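Tovska wooden counter organizer, three months in
03/09/2023
Filed under: kitchen storage, small appliances

I bought the Tovska back when our canisters had spread so far along the counter that making toast meant shoving three of them aside first. It was $90 at Covbridge, shipping included, and it came mostly put together (I had to screw on the bar and fit the drawer, and that took me 30 minutes with a break for coffee). I'd been looking at the Hultus one too, but that's all wire shelves and I wanted something with a drawer in it!

So, the drawer. I love the drawer. It's deeper than I expected from the listing and it swallows tea bags, twist ties, the good scissors, all the stuff that used to live in a cereal bowl by the stove. It slides out without much fuss, though there's no stop on it, and if you yank it you'll be wearing your tea bags. The bar across the front is sturdier than it looked online and I keep meaning to buy hooks for it. The top is where our everyday cups go now, the gray one and the blue one, and they're right at grabbing height when I'm half asleep.

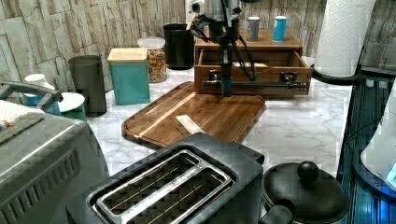

My sister-in-law read a draft of this and says she sent her Tovska back after a week, that the drawer swelled up in June when the humidity hit and she had to pry it open with a butter knife. Mine hasn't done that, but we run the air conditioning pretty much nonstop, so take it for what it's worth. If your kitchen gets steamy I'd rub a little candle wax on the runners before you load it up.

Now for the gripes. It's big. Measure your counter, then measure it again with the toaster and everything else you own sitting on it. I ended up angling mine on the right side, and I like it better that way, the drawer comes out toward me and I still have room for a cutting board. The wood also shows every drip. I wipe it with a barely damp cloth and dry it right after, and there's still one faint coffee ring that I've decided to live with.

And it doesn't do a thing for canisters, at least not tall ones. Those are still lined up along the backsplash, with the spatula in its black holder at the end of the row.
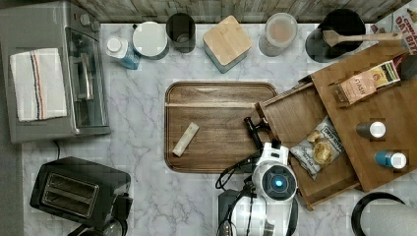
What I'd really like is for Tovska to make a low, skinny shelf to match, something you could slide in along the wall. Fu has one in bamboo but the color is way too yellow next to this.

One more thing, the little rubber feet. Mine came with 4 and one fell off the first week. Customer service mailed me a new set for free, no argument, and I glued those on.

I'd give it 4 stars out of five, and I'd buy it again at $90. The larger model is $265 and I can't see where I'd put it.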